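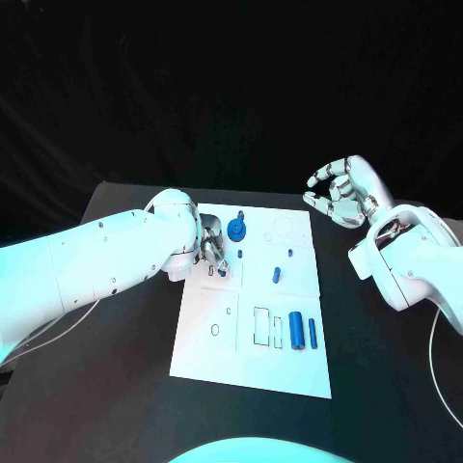 Prutton peg and outline set, reviewed by Ketsara Yensuk

I've had this set since February. You get blue pegs, a round part with a raised hub, and a white layout with black outlines to match them to. Mine cost 52 pounds.

The outlines are thin but clear enough against the white.

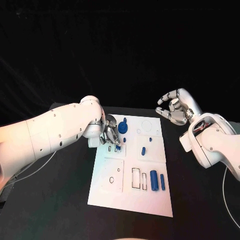
The small pegs are the fiddly bit. They look much alike, and my first full go took 66 minutes, including a tea break. The instructions are one page and could say more about which part goes where. 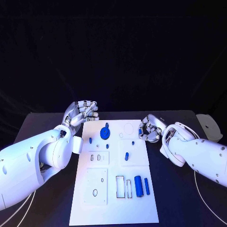 Verdict

Decent, a bit dear. I'd give it four out of 5 and would like a spare bag of pegs in the box.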